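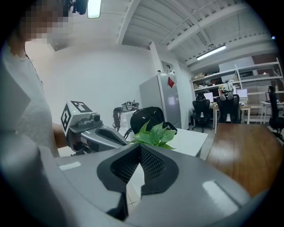 *Hand-held grippers, the far one with markers on top and side. Small plant by the black pad.*

# Teaching a gripper to move a pot plant (and can it do chores yet?)

Sep 15, 2019

Short answer on chores: some. Slowly. Wiping, picking up, putting down, yes on a good day. Folding a fitted sheet, no.

Longer answer is the rest of this page. Quick write-up of how we do the "move the plant" job at the Zurngate office, so the next lot can pick it up. Kudus is the name of the task list, if you see it on the folders.

## Why a plant

A mug is easy. Hard sides, doesn't mind. A plant has leaves that bend and get in the way, soil that spills, and no two look the same from one week to the next. Watering and shifting houseplants is a real chore people want done. Good test.

## You need

- two hand-held grippers, charged
- one small leafy plant, nothing spiky
- a table with clear space to one side
- a dustpan (you will want it)
- 30 minutes for a first go, less once your wrist learns it

## Steps

1. Check the markers. Clean, flat, no peeling corners. A bit of tape over one edge and the tracking goes daft.
2. Wipe the pads. Dust makes them slip.
3. Plant within easy reach. Elbow should stay bent.
4. Start recording, hold still and count to 6. Then move.
5. Come in low, at the pot. Not the leaves. If you brush the leaves, carry on, that's useful too.
6. Close slowly. Stop as soon as it holds. People sqeeze far too hard.
7. Lift a hand's width, go sideways, set down. Let go *before* you pull back.
8. Hands still again, stop recording. Reset.

Swap hands every so often. Move the start point each time, or the arm only learns one spot on one table and falls apart when you shift the pot a bit.

## How many goes

First batch was 122. Arm could find the pot and mostly close on it, then tipped it on the way down. At 500 it was putting it down flat on our table. On a darker table, back to tipping. So more tables, more lamps, blinds up and blinds down. Boring but it's what worked.

## Things that go wrong

- **Glare.** Shiny tabletops and bright ceiling lights. Turn the table or use a mat.
- **Rushing.** A fast clip teaches a fast arm. Soil everywhere.
- **Markers out of view.** Usually your own sleeve. Push it up.
- **Same pot all day.** Swap it. The Prasertsri set has a heavy clay one and a thin plastic one, use both.

## So, chores?

Where we are, by our own tests and nobody elses:

- Picking up one thing and putting it somewhere flat: yes
- Moving a plant: yes, on tables it has seen
- Watering it: half. Pours fine, doesn't know when to stop
- Clearing a full table: no, gets stuck on anything tangled, straps and cables mostly
- Shop-floor bits, like filling a tray with the same part over and over: yes, and that's where I'd spend the money first

The Stitidach notes have the watering steps, still rough. Want to redo those in February with a smaller jug.

Put the plant back by the window when you're finished please.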